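Plutis Home Weather Station
Set-up and Use

Section 4: Cold weather preparation and frost alerts

Read this section before the first night on which the temperature is likely to fall below freezing. If you have already mounted the outdoor sensor (Section 3), you do not need to take it down to carry out steps 1 to 5.

Last revised August 9, 2019

4.1 Changing the batteries for winter

Ordinary alkaline batteries lose much of their strength in hard frost. The outdoor sensor may stop sending readings overnight and start again by mid-morning. Lithium batteries of the same size are recommended from late autumn onwards.

1. Slide the sensor out of its white shield by pressing the tab on the underside.
2. Remove the screw from the battery door and lift the door off.
3. Take out both batteries. Wait until the small red light has gone out completely.
4. Fit 2 new lithium AA batteries, matching the marks inside the compartment.
5. Check that the rubber seal is lying flat in its groove, then refit the door and the screw. Finger-tight plus a quarter turn is enough.
6. Slide the sensor back into the shield until the tab clicks.
7. At the indoor display, hold SEARCH until the aerial symbol flashes. A reading should appear within 12 minutes.

Caution: Do not mix old and new batteries, or lithium and alkaline. Do not use rechargeable batteries in the outdoor sensor.

Note: The display goes on showing the last reading it received while it searches. Look for the aerial symbol – if it is still flashing, the figure on the screen is an old one.

4.2 Setting the frost alert

The station leaves the factory with the frost alert switched off.

1. Press MENU until ALERTS shows in the top line.
2. Use the up and down keys to choose LOW TEMP, then press SET.
3. Choose the temperature at which you want the alert to sound. For garden use, 2 °C is a sensible starting point. Ground frost can form while the air at sensor height is still above zero.
4. Press SET again. The snowflake symbol appears beside the outdoor temperature.
5. Choose SOUND, LIGHT or BOTH and press MENU to leave.

The alert sounds for one minute and then every half hour until the temperature rises or you press any key. Pressing a key silences it until the following noon.

Note: If your sensor is fixed to a house wall, it may read a degree or more too high on still, clear nights. Set the alert higher to allow for this, or move the sensor to a post in the open.

4.3 Wind chill

Wind chill is shown only if you have fitted the Fullaline wind cup set, sold separately.

1. Press TEMP once for air temperature, a second time for wind chill and a third time for dew point.
2. Check the letters at the right of the screen (AIR, WCH or DEW) before you write a figure down.

Wind chill describes how cold the air feels on bare skin. It has no bearing on when pipes freeze or water troughs ice over, and the frost alert ignores it. In light winds or mild weather the display shows two dashes in place of a figure.

4.4 Snow and ice on the sensor

Snow packed into the shield keeps air away from the sensor, and the readings will change very little from hour to hour. Brush it out with a soft, dry brush.

Caution: Never pour hot water over the shield or wind cups. Do not use de-icer spray, which attacks the plastic and can leave a film on the humidity sensor.

If the wind cups are frozen, leave them alone. They will free themselves when the air warms. Forcing them round by hand damages the bearing, and this is not covered by the guarantee.

The rain gauge cannot measure snow as it falls. Any snow caught in the funnel is recorded when it melts, sometimes a day or two later. To keep your totals in order, write the date of the snowfall in your log and mark the melt reading against it.

4.5 Saving the winter record

The display holds 1,888 readings, after which the oldest are overwritten. At the hourly setting this is over 11 weeks. If you want a full winter, copy the readings to a computer in January and again in spring.

1. Connect the lead supplied to the socket on the back of the display.
2. Press and hold SAVE until COPY appears.
3. Wait for DONE before pulling out the lead.

If the display shows E13, the lead was removed too early. Nothing has been lost. Connect it again and repeat from step 2.

Owners' comments on this section
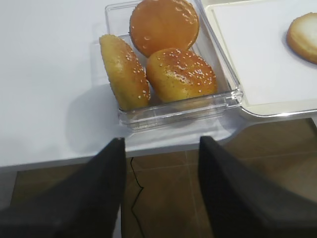
Siham Tazi: Step 7 in 4.1 only worked for me once I had carried the display into the same room as the back door. Two thick stone walls were too much for it. After that it went back to its usual shelf and has kept the signal through several frosts. I'd also say set the alert to 3 °C if your sensor is on a wall. At 2 °C mine stayed silent and the lawn was white in the morning.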